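About Nevico

Nevico records people doing ordinary household jobs with a hand-held gripper and turns the recordings into training sets for robot arms. We do not build arms and we do not train the final models. Our customers do both. What we supply is the set of examples in between, along with the notes needed to make sense of it.

The company was started in May by Vasanthi Menon, who had spent several years teaching arms by remote control and found that most of the day went on the arm: homing it, clearing faults, waiting for it to move. A person holding the gripper works close to normal speed and can take it into any room with a door. That is still the basis of how we work.

How a recording is made

The collector holds the gripper in one hand or, for jobs that need it, one in each. A camera on the tool looks forward past the fingers. Finger opening and tool position are stored alongside the video. A single attempt at a task is called a take, and each take starts and ends with the fingers open.

Most takes are short. Anything longer than 120 seconds is split at a natural break, normally the point where an object is set down. Collectors are asked not to restart after a fumble. If a packet slips and is picked up again, both attempts stay in the take and the slip is marked. Customers training recovery behaviour ask for these more often than for clean takes, and they are hard to stage convincingly.

Where we work

Collection is done in homes, mainly in and near Purkari, with a smaller share at our own office. We pay the household for the session and agree beforehand which rooms are used. Collectors do not tidy. Furniture, cables, bedding and whatever is on the desk stay where they are, and surfaces are used as found: table, floor, worktop, bed. A model trained only on a bare white bench tends to fail on a patterned sheet, and we would like that failure to turn up in the data before it turns up in a customer's trial.

Faces, post and screens showing personal details are blurred before anything leaves our storage. Households can ask for a session to be withdrawn at any time up to delivery.

What we check

Every take goes through two stages. The first is automatic and is handled by Joltelport, our in-house tool, which rejects takes with dropped frames, lost tracking or a finger signal that disagrees with the video. The second is a person. Reviewers watch the take at normal speed, correct the written task line and mark the first contact and the release.

Joltelport was written for our own use and it shows. It runs from the command line, it has 9 separate settings for tracking loss — four of which should probably be one — and the error messages are short. We do not sell it, but customers receive the same report it gives us, so they can see which limits were applied to their set.

Formats and delivery

Sets are delivered as video with matching time-stamped tables. We can convert to a customer's own layout if we are given a sample file and a description of the axes. Please send the axes. Left-handed and right-handed frames have caused more lost days here than any hardware fault.

Each delivery includes the task list, the object list, the camera calibration for each tool and a change log. Calibration is repeated whenever a tool is dropped or a finger is replaced.

Current work

The present catalogue holds 115 household tasks. The newest group is called Paul, after the collector who proposed it, and covers packaged food: taking single items from an open box, putting them back, and sorting them by type. Clear film, foil and printed wrappers are included on purpose. Film reflects light and hides its own edges, a soft cake inside gives way when the fingers close, and a packet lying across its neighbours often has to be approached from one side. The open box adds a further limit, as the fingers must clear the walls on the way in and again on the way out.

Objects in this group are bought from ordinary shops and are not arranged before a take. The task line names the item to be lifted and nothing else. Where a package carries text, it is copied into the object list in its original script, so that customers working on language-led picking can use the same takes without a second round of labelling.
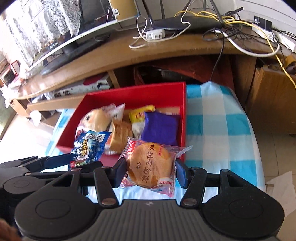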